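Tostville Toy and Textile Reuse Centre
Minutes of the Operations Meeting, July

Present: Heike Rathjen (Chair), Ayanda Swanepoel (Minutes), representatives of the sorting room, the shop and the Nouri depot.
Apologies: the Mukero delivery office.

1. Minutes of the previous meeting
The minutes were agreed and signed. The loading bay light remains outstanding and was carried forward.

2. Donations received
The Chair reported that 1,540 items had been taken in since the last meeting, of which 600 were soft toys. The remainder were chiefly blankets, children's clothing and bed linen. The shop noted that demand for soft toys was steady but that larger ones were slow to sell and took up shelf room.

3. Sorting and bagging
The meeting considered the order of work at the sorting table. It was reported that toys, cloths and bags were at times being put down together in one heap, and that items had reached the shop in the wrong bag as a result. Ms Swanepoel proposed that plush items be dealt with first, and that cloths be folded and set aside before any bag is opened.

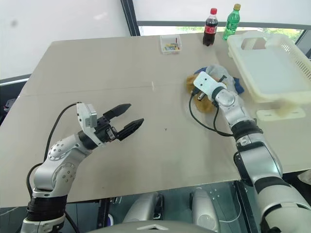

The shop asked that clear or translucent bags be kept for plush items, so that staff could see the contents without untying them. Opaque sacks would continue to be used for linen. The Nouri depot queried the cost of this and was informed that present stock would last until the next order.

It was agreed that bags should be closed only after the label has been checked. The sorting room asked for the wording of the label to be shortened to item, size and date. Agreed.

Action: Ms Swanepoel to revise the written guidance and circulate it by Friday.

4. Storage
Bay 3 is full. The Vurkham store has offered 5 shelving units on loan, subject to collection. The Chair was asked to confirm the measurements before accepting, as the doorway to the back corridor is narrow.

Action: Chair to contact Vurkham.

5. Any other business
The Mukero delivery office had asked in writing whether the morning collection could be moved to 10.30 a.m. The shop had no objection. The depot wished to consult its drivers and will reply to the Chair directly.

The meeting closed at 4.15 p.m.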